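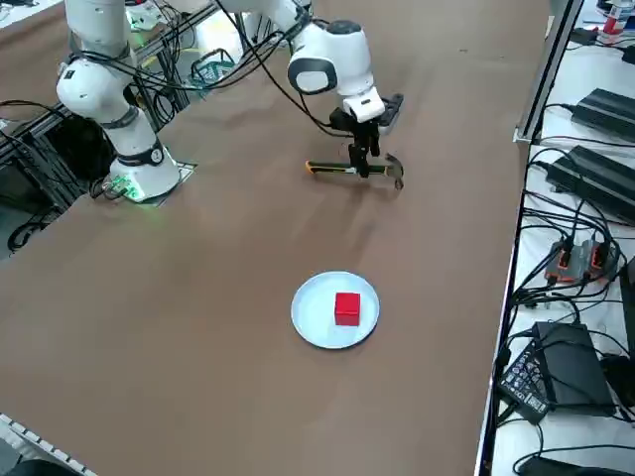

*Última modificación de esta página: abril de 2019*

## 4. El puesto compartido: preparar la mesa y entregar herramientas

Si vienes del banco de montaje manual de Villgate, este capítulo es el tuyo. Sabemos que cambia bastante la manera de pasar la mañana: antes cada cual se levantaba a por su martillo, y ahora el brazo lo recoge, lo mantiene sobre la mesa y espera a que le digas que lo suelte. Lleva unos días acostumbrarse (a Trinidad Zabala, que redactó la primera versión de estas páginas, le costó un turno entero dejar de alargar la mano por costumbre), así que tómatelo con calma y pregunta todo lo que quieras.

### 4.1 Antes de empezar el turno

1. Cambia el papel marrón de la mesa si está roto. Las arrugas pequeñas no molestan.
2. Comprueba que luce el piloto verde en la parte baja del brazo. Si está apagado, ve al apartado 4.4.
3. Mira que los cables de la muñeca cuelguen con holgura y no queden pillados en ninguna articulación.
4. Deja el plato blanco en la zona central, con la pieza de referencia dentro. Sirve el cubo rojo de siempre.
5. Abre en el terminal el programa Bellow y elige «Entrega de herramienta».

> **Nota.** La mesita auxiliar, la de los adaptadores y el cableado, no es sitio para dejar piezas ni guantes, por muy a mano que quede. Lo que tengas que apartar va al carro Jafri.

### 4.2 Pedir y recibir una herramienta

1. Selecciona la herramienta en la lista y confirma. Para el martillo, el programa propone el agarre por la unión entre el mango y la cabeza; acéptalo tal cual.
2. Espera a que el brazo se detenga por completo sobre el papel.
3. Sujeta el mango con firmeza, por el extremo libre, y solo entonces pulsa «Soltar».
4. Retira la herramienta hacia ti, en horizontal, y confirma la recogida.

El brazo aguarda 18 segundos antes de avisarte con un pitido. El pitido es un recordatorio amable y no queda anotado en ninguna parte, cosa que nos preguntasteis mucho en enero y que preferimos dejar por escrito.

> **Precaución.** No metas los dedos entre las pinzas ni apoyes la otra mano debajo de la herramienta. Una cabeza de martillo pesa lo suyo, aunque caiga desde muy poca altura.

### 4.3 Lo que sigue siendo cosa tuya

El sistema Rornel acerca y retira herramientas. Decidir cuál hace falta, juzgar si una pieza ha quedado bien y parar cuando algo no te convence te corresponde a ti, igual que antes. Puedes volver al modo manual en cualquier momento, sin pedir permiso a tu responsable, y apuntarlo después en la hoja de turno con una línea basta.

Cada 250 entregas Bellow pedirá una revisión de las pinzas. Hazla con el brazo en pausa, y reserva un rato tranquilo para ella.

### 4.4 Si el piloto no se enciende

1. Pulsa la parada de emergencia y aléjate de la mesa.
2. Avisa a mantenimiento por la extensión 4.
3. Sigue en modo manual hasta que te confirmen que el puesto está revisado.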